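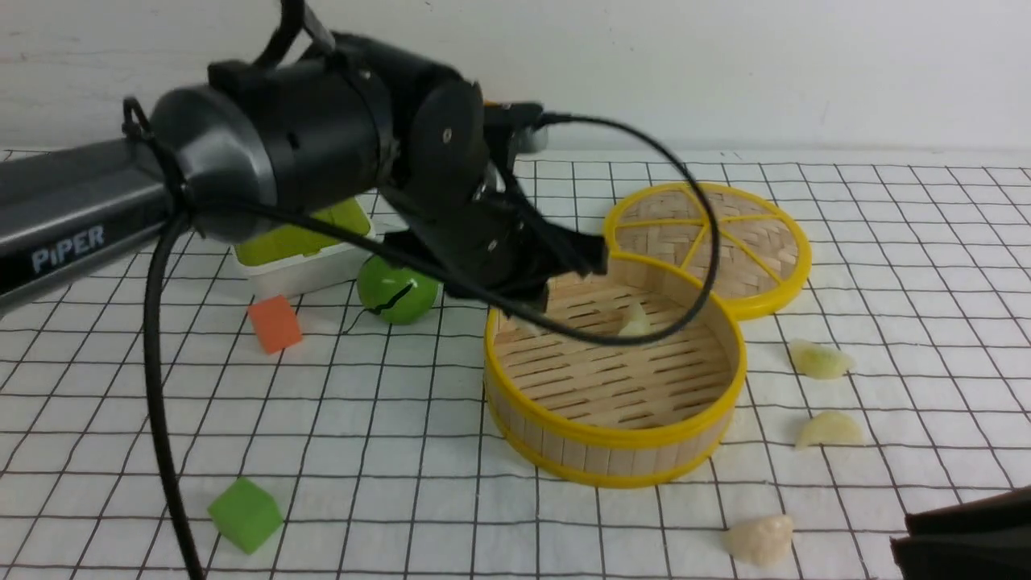

Friday, bench 2

Steamer task, second pass on the relabeling method. Goal for the day: find out if splitting each demonstration at gripper contact gives a better policy than training on the whole episode. Same data for both, same seed, same number of steps. Only the segmentation changes.

Data: 250 teleop episodes of dumplings into steamer. After the contact filter, 104 are left that split cleanly. The rest have double contacts (finger touches the rim, backs off, touches again) and the splitter puts the boundary in the wrong spot. Left those out of both arms of the comparison so the sets match. This makes the baseline weaker than the one in the September notes. Do not compare across.

Splitter settings: gripper width derivative, smoothed, threshold unchanged from Stundora defaults. Tried raising it. Lost short grasps, put it back.

Distractors stay on the cloth: two foam cubes, one orange-toned and one green, the round green thing, the lidded container. Their positions are not randomized in this batch. Known weakness, see below.
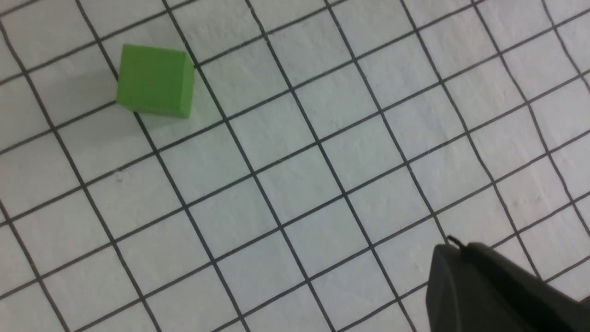 R. Conceição

Wrist view. The green cube is a problem for the wrist encoder. It is the most saturated thing on the cloth, and with only grid behind it the attention map goes straight to it, even in approach segments where the target is a dumpling. Whole-episode policy shows this more than the split policy. Head view attention looks normal in both.

Checked whether the grid itself is being used as a position cue. Masked the cloth lines in the wrist stream and reran offline: action error on the approach segments went up for both policies. So yes, partly. The lines are not straight everywhere on the cloth, and any rewrinkling will shift that cue. Need a plain cloth run before claiming anything about generalization.

Offline result: split policy has lower action error on approach and on release. No difference on transport. Release is where I expected it, approach I did not. One possible reading is that the short segments balance the sampler, and the gain has nothing to do with the boundary. Control for that: cut the same episodes at random times, same segment count. Queued on the Gamico box, 4 seeds.
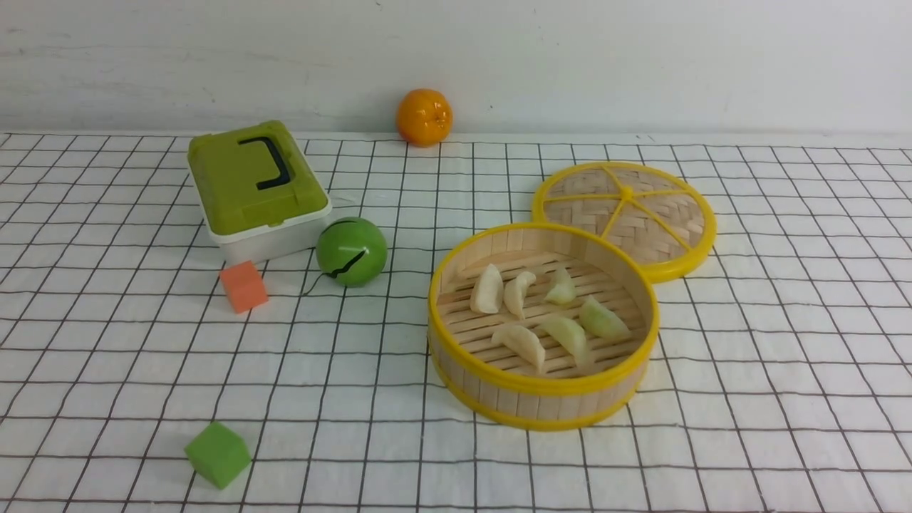
R. Conceição
Manipulation and data, Burkico

Scoring rule for rollouts, written down so we all use the same one. A dumpling counts as placed if it rests on the slatted floor inside the rim. Orientation is ignored. Upright and lying down score the same. Leaning on the wall counts if the base is on the slats. Lid position is not scored in this task.

The detector merges neighbors when the pale ones sit close together, so the automatic count from the head view is not reliable. Score by eye from the last head image of each rollout until that is fixed.

To do:
Random-cut control, then rerun the comparison table.
Move the green cube between episodes in the next batch.
Plain cloth run, both policies.
Look at the double-contact episodes again. A minimum gap between contacts might recover most of them.
Log cable routing at the wrist with each batch. It shows up in the head view and its shape changes with arm pose, so it could leak state.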